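Willo two-finger gripper kit, home and light-duty mobile base
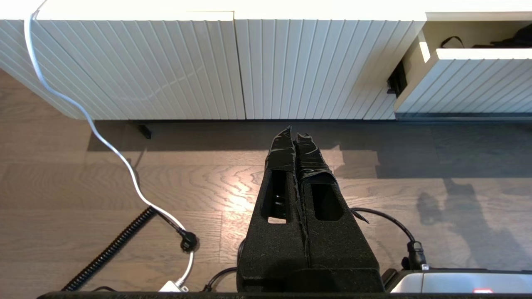
Updated Oct 16, 2025. Stock at the Grindale counter only, Clondwood gets theirs in December.

Quick version for people doing a budget. Kit = gripper, wrist mount, wrist camera, cable set, one spare pair of fingers. Arm NOT included. Base not included either, people keep asking.

Fingers
Windowed fingers, black, side by side. Tape over the tips is normal for drawer and door work, it gives a bit more bite on ribbed fronts and thin top edges. Tape frays. Budget a fresh wrap often and a roll per robot. Spare finger pair is 24 dollars, tape you can buy anywhere.

What it's good for
Drawers, cabinet doors, bag straps, picking up light stuff at floor level. Glossy fronts in full sun are harder on the camera, so plan a blind or a curtain for the room if you've got big windows. Cheaper than a second camera.

Cables
Most orders get this part wrong. Power and data run outside the arm on this version, so you need slack at the wrist plus whatever your floor run is. Standard set is 10 ft. Long set is 160 in, pick that one if the outlet's across the room. Coiled leads are fine but they pull back, so clip them down. Keep loops out from in front of low furniture, a base will drive right over a plug. Floor clips sold seperately, bag of 11.

Fit
Bolts straight to the Bergmann wrist plate. Other arms need the adapter ring. Not sure which you have? Send a photo of the wrist, both sides, before you order.

Lead time
In stock, ships in two or three days. Adapter rings take longer, around two weeks.

Returns
Unused, with all cables. No returns on fingers once taped.

Planning a bigger buy, say a whole lab? Ask for Ineke Meijer, she does the quotes and will hold a price while you get sign off. Fit and wiring questions go to Rajitha Uddin. Email is faster then the phone for both.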